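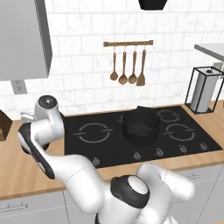 3 min read

The print exchange is back, and I could not be happier with how many of you have already signed up! We have 54 photographers on the list for this round, up from 32 last time, and the envelopes are starting to stack up on the shelf behind my desk at Stusten. I keep promising myself I'll wait to open them, and then I open one.

If you're new to this, it works the way it always has. You make one print, any subject, no larger than 8 inches on the long side, sign the back and send it in. We shuffle everything, and you get somebody else's print in the mail. Please use a stiff mailer (two prints came in with bent corners last year and it broke my heart a little). Color and black and white are both welcome, and so are cyanotypes, gum prints and anything else that lies flat.

A lot of you asked about getting deep blacks on matte paper. Omid Babaei has been testing this for weeks on the Sadeghi cotton rag and he's found that lifting the very bottom of the curve a touch before sending the file makes a huge difference. The shadows stop turning into one big blob and you start to see texture again. He's making test strips for anyone who wants to compare, so just drop him a note. I tried his settings on an old picture of wet asphalt and printed it three times in a row for the pure fun of it.
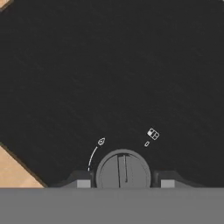
Matte black against light tan

Tahmineh Ghaffari is running the soft proofing evening again, which filled up fast last time. Bring a laptop and one file that has been giving you trouble. She would love to see files where the screen looks great and the print looks muddy – those are her favorite kind. Keyvan Tehrani will have the viewing booth set up next door, so you can look at your prints under decent light before you blame the printer.

And then there's the wall! Irkov has offered us the long hallway for November, and Elaheh Rezaei is already working out the hanging plan.
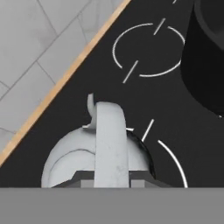
She'd like to group the prints by tone, light at the front door and getting darker as you walk toward the back, and I think it's going to look fantastic. If you would rather your print didn't go on the wall before it's mailed out, write "no wall" on the back in pencil.

Carter Pelletier still has a few sample packs of the Hindico baryta. First come, first served.

Posted Jul 10, 2018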